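Report on a Visit to the Ikell Food Preparation Center, Livutstead

Submitted to the members of the Purncombe Workplace Forum

The Forum's delegation visited the Ikell center on Saturday, March 7, 2020, at the invitation of its management. The center prepares chilled meals and fruit portions for schools and care homes and employs 172 people across two shifts. Thirty of them work in portioning, the department with which this visit was chiefly concerned. The delegation consisted of 4 members and was received by Ayantu Gashaw, head of operations.

Ms. Gashaw opened with a short presentation in the staff dining room. Ikell began looking at automation after a review of sick leave in portioning, where wrist and shoulder complaints were well above those in the rest of the building. Management decided to begin with the simplest movements on the line: picking up a piece of fruit, placing it in a bowl, and passing the bowl along. The system being tried is known in the building as Alemneh, after the street where the company had its first kitchen.

The delegation then moved to the trial room on the upper floor. Work there is done with ordinary fruit and light plastic bowls on plain white tables, away from the production line and its hygiene rules. Portioning staff are assigned to the room for half a shift at a time and are paid at their usual rate. 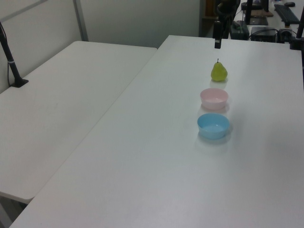 Pears are considered harder than apples by the team, as the shape varies from one to the next and the skin marks easily. An operator who has packed fruit for many years told us that she had been asked in detail how she holds a ripe pear, and that she had never before been asked to put it into words. Her notes, and those of her colleagues, are kept in a shared binder that now runs to 287 entries. Several members of the delegation regarded this binder as the most instructive item of the morning.

The discussion with staff lasted around 30 minutes and was held without management present. Views were mixed. Those with existing injuries were largely in favor. Others were concerned that the lighter tasks, often given to older workers or to those returning from leave, would be the first to go. One packer observed that supervising a machine is tiring in its own way – the hands rest, but attention does not. There was general agreement that the rotation had been handled fairly.

Ms. Gashaw confirmed that no positions in portioning will be removed during the trial. A written agreement on retraining is being drafted with staff representatives and is expected in June. The delegation asked that it name the new duties clearly, including who may stop the equipment and who records a fault, and that training hours be counted as working time. Both points were noted.

The tour ended at the dispatch area, where no automation is planned at present. The Forum thanks Ikell and its employees for their time. Members who wish to read the delegation's full notes may request them from the Purncombe office.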